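Stop Asking the Night Shift to Write It Down

February 8, 2021

I spent 20 years around paper machines, most of them at the Clistdale mill, and I have an opinion about logbooks that gets me in trouble at dinners. I think we've been using them wrong. Every time a mill has a bad quarter for sheet breaks, somebody upstairs decides the operators need to write more, so out comes a new form with more boxes, and by November the boxes all say "OK" in the same handwriting.

I don't blame the operators one bit! When you've got a break at the couch and the broke pit is filling up, you are not thinking about box 14. You're thinking about getting the tail across, and then about coffee. 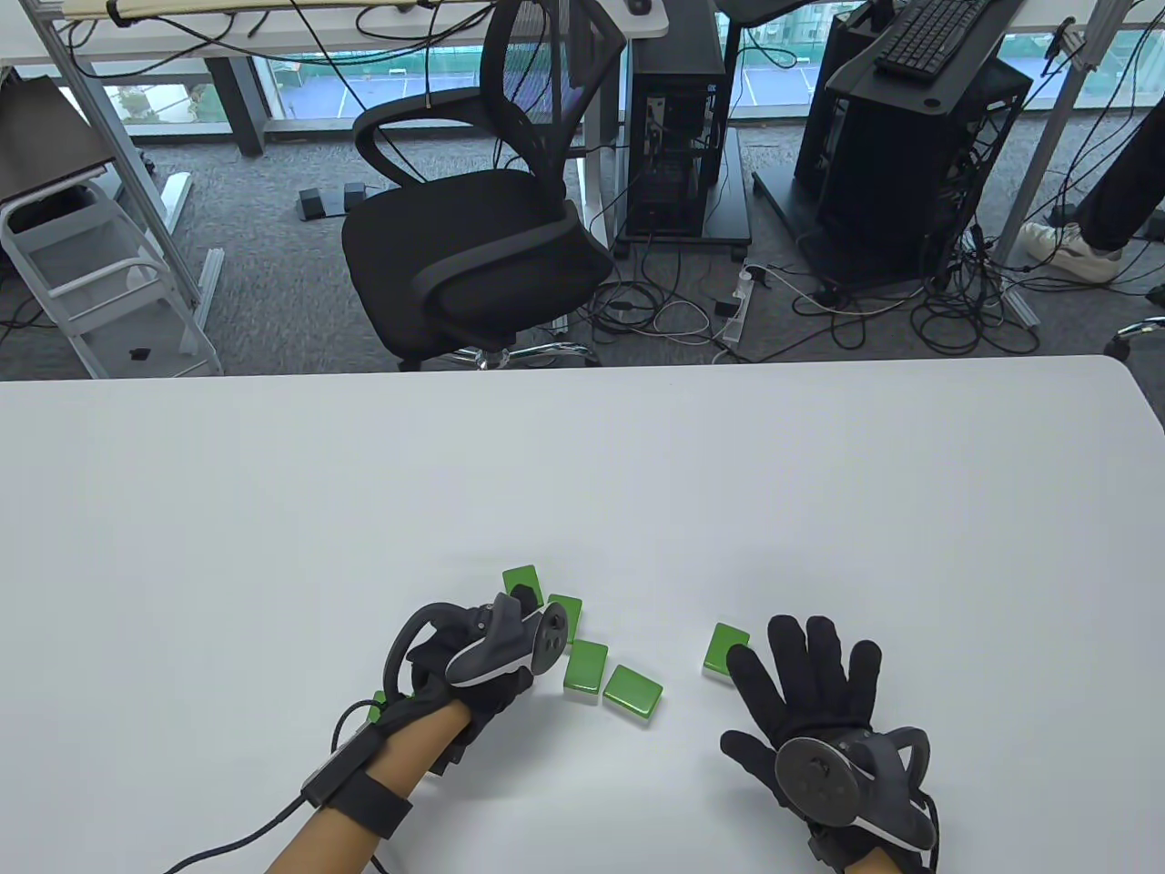 What bugs me is that the useful stuff was always there, just never on the form. At Narnthorpe (I was there on loan one winter) the third hands kept a spiral notebook on top of the electrical cabinet. It had 103 pages of the best troubleshooting I've ever read, half of it rude. Things like "vacuum drops when the wind's from the river, check the seal water first." Management found it, loved it, typed it up and laminated it, and the crew quit adding to it the same week. I'm still a little mad about that.

Yanling Kang, who ran the wet end next to mine for years, used to say a form tells you what the boss is worried about and a notebook tells you what the machine is doing. I've stolen that line more times than I can count. She also thought a shift handover should happen standing up, at the machine, with both crews looking at the same roll, and I've come around to that too.
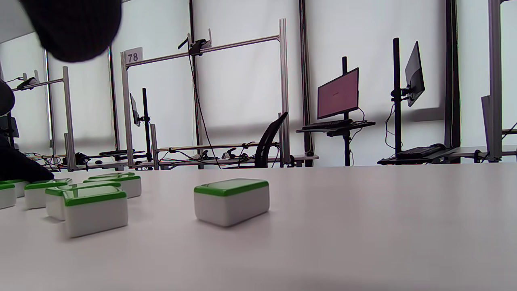 White blocks with green-rimmed tops on a white table.

So what would I do? I'd cut the form down to 3 questions: what changed, what did you try, what are you leaving for the next crew. That's it. Put the temperatures and pressures in the control system, where they already are (why are we copying them by hand, anyway?), and let people write like people. If it's rude, it's rude.

And then somebody has to read it. That's the part the Irnell consultants skipped when they came through with their tablets. Fifty-five slides, very nice fonts, and not one of them said who would open the log at six in the morning and go fix the leaky shower valve that had been mentioned four nights running. Crews write for readers. Take away the reader and they stop.

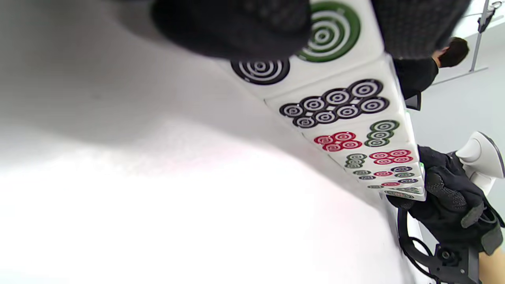

I've heard the argument that younger hires will fill in anything you put on a screen. Maybe! My nephew Li started on a tissue machine last year and he says the tablet lives in a drawer and the real handover is a group text. Well, there's your notebook on the cabinet again. I'd leave it alone, ask nicely to be added, and keep my mouth shut for the first month.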